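Advance Review Copies at Nernelis: Questions and Answers

7 min read

Nernelis lends digital advance copies of crime and thriller novels to readers who agree to post a review. The answers below apply to reader accounts. Publishers and authors have separate terms.

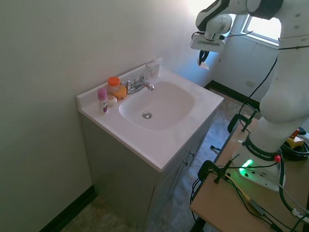
Copies are issued in limited numbers and are tied to the account that requested them. A request is an application and can be declined. Most declined requests fail on one of the points covered under "Requests."

ACCOUNTS

Who can open a reader account?

Anyone aged 18 or over with a working email address and at least one public place where reviews are posted. A blog, a retailer profile, a library newsletter or a social account all qualify. The place must be open to readers without a login.

Do I need a minimum number of followers?

No. Publishers can see follower counts if you choose to enter them. The field is optional and can be left blank.

Can two people share an account?

No. Each copy is licensed to one reader. Two people in the same household need two accounts and two email addresses.

How do I change the name shown on my reviews?

Open Profile, then Display Name. The change applies to new reviews at once and to old reviews overnight. Reviews already sent to a publisher keep the earlier name.

REQUESTS

How many titles can I request at once?

Five open requests are allowed. A request stays open until it is approved, declined or withdrawn. Approved titles don't count toward the limit, but overdue reviews do.

Why was my request declined?

The usual causes are a low review rate, a region the publisher does not hold rights for, or a full list. The decline notice gives a code:

R1: review rate below the level set by the publisher
R2: territory not available
R3: all copies assigned
R4: profile incomplete

R3 is final for that title. The others can be corrected and the request sent again after 14 days.

The Kanmont list for February had 3191 requests for 1032 copies, so R3 was the most common code that month.

What is a review rate?

The number of reviews you have submitted divided by the number of titles you have been approved for, shown as a percentage. Titles still inside their review window are left out. New accounts show "N/A" until the first window closes.

Can I withdraw a request after approval?

Yes, if the file has not been downloaded. Once it has been downloaded, the title counts toward your rate.

READING

Which file formats are supplied?

EPUB for most titles. A few heavily designed books, such as those with case files or letters set as full pages, are supplied as PDF only. The format is listed on the title page before you request.

Which apps can open the files?

Protected EPUB files open in the Telero reading app on phone, tablet and desktop. Unprotected files open in any EPUB reader. Telero must be signed in with the same email address as your Nernelis account. If the addresses differ, the app shows error 51 and the file won't open.

How long does a file stay available?

55 days from download for protected files. The title page shows the expiry date. Files are not renewed after expiry unless the publisher has moved the release date.

The chapters are out of order, or a page is missing. Is that expected?

Advance copies are uncorrected. Typing errors, missing acknowledgments and placeholder text are normal. Missing or repeated chapters are not. Report these with the Report a File Problem link and give the chapter number and the last complete sentence before the gap. In a thriller a missing chapter can remove the solution, so please wait for the new file before reviewing.

Can I send the file to an e-reader?

Only if the title page says "Transfer allowed." This is set by the publisher and cannot be changed on request.

REVIEWS

How long does a review have to be?

The form requires 50 words. The upper limit is 1647 characters for the short form. Longer reviews can be posted on your own site and linked.

Do I have to give a star rating?

No. A review with text and no rating is complete. A rating with no text is not.

Does a negative review affect future approvals?

It does not change your review rate. Publishers read reviews before approving readers and make their own decisions. Reviews are not edited or removed for being negative.

How should I handle spoilers?

Treat anything after the first quarter of the book as a spoiler. That includes the identity of the offender, the fate of a missing person, a change of narrator and the fact that a twist reverses an earlier chapter. If your review needs to discuss any of these, tick Contains Spoilers and the text will be folded behind a notice.

Saying that a book has a twist is allowed. Saying where it falls is not.

Can I quote from the book?

Check the final text first. Lines in advance copies are often changed or cut. If you can't check, paraphrase.

Do I have to say the copy was free?

Yes. One plain sentence is enough, for example: "I received an advance copy through Nernelis." Place it in the review itself. A note on your profile is not sufficient.

When can I post?

On or after the date shown as Reviews From. Some publishers set this well before release and some set it on release day. Sabbagh titles carry a release-day restriction, and early reviews of them are held in your drafts until that day.

I did not finish the book. What should I submit?

Choose Did Not Finish and give the point where you stopped as a percentage, plus at least one sentence on the reason. This counts as a full review for your rate. It can be used on one title in ten.

BLOG TOURS

How are tour stops assigned?

By the tour organizer, from readers who marked at least three open dates. Stops can be swapped between readers up to seven days before the tour starts. Both readers must confirm the swap.

What happens if I miss my stop?

Post within 48 hours and the stop is marked late. After that it is marked missed. Two missed stops in a year close tour access for six months.

CONTACT

Account and file problems go through the Help form, which is checked Monday to Friday. Questions about tours go to Bujar Dimitriou, reader programs, through the same form with "Tour" selected as the topic. Include the title and your display name.

Last revised 2026-02-15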